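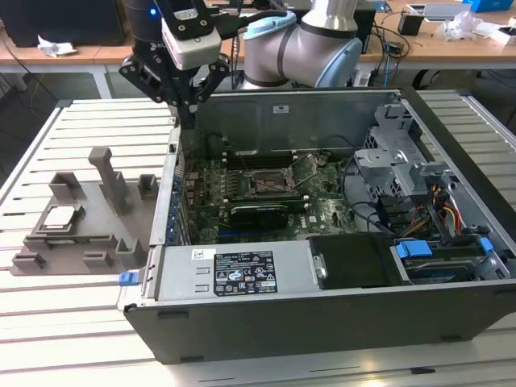 Desktop teardown notes, 1/9
Tower on its side, side panel off, before anything else gets unplugged. With the board facing up, the screws stay where they drop.

2/9
CPU socket is empty and the retention bracket is open. Close the bracket before working over the board. Bent socket pins are the most common reason a green board goes to scrap here instead of resale.

3/9
Order I use: graphics card, RAM, drives, power supply, board. Card first. It sits right below the socket and blocks half the small connectors.

4/9
Blue plastic means "pull or press here." On this case: expansion-slot covers, drive handle, a second small latch, release tab at the corner of the power supply. No screwdriver for any of those.

5/9
The power supply has its own handle. Unplug every lead first. Red, yellow and black bundles run under the drive cage and will snag.

6/9
Do not open the power supply. It goes in the Wastico bin whole, label readable.

7/9
Cables: I used to cut them. Anjana Gamage talked me out of it. Complete harnesses sell, cut ones are copper by weight.

8/9
Drives get logged by serial number before they leave the bench. Prellex wants the list as plain text, one per line, no spaces.

9/9
Screws go in one tray per case. The June batch was 300 towers and I mixed trays on day one. Still sorting. Board removal in the next thread.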